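From: Defne Kırmızıgül
To: Clolano quilters list
Date: May 9, 2022
Subject: Re: Washing old quilts

Jocelyn Panganiban wrote:
> Has anyone washed a really old quilt at home? Mine has 1891 stitched
> in one corner and I'm scared to touch it.

Jocelyn, what a treasure! I'd test every colour first – a damp white cloth pressed on each fabric for 7 minutes. If any dye comes off, stop there and air it in the shade.
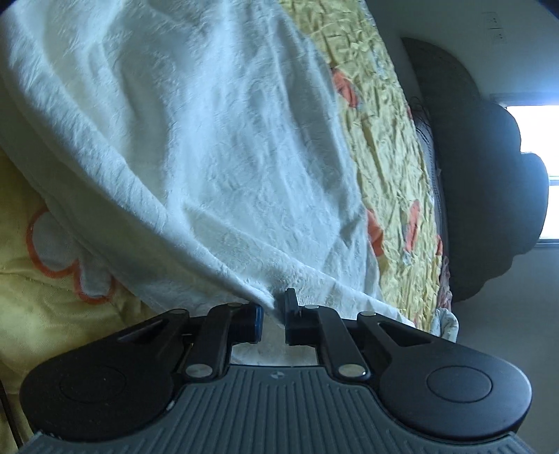
If it passes, use the bathtub, cool water and hardly any soap. Lay the quilt on an old sheet so you can lift it out without straining the seams (I did mine alone in January and my back still remembers). Then rinse, and rinse again! Mine took five tubs.

Teófilo has a great handout on mending worn binding, too. I'll ask him to post it. Please tell us what the centre block is – I'm dying to know!

Defne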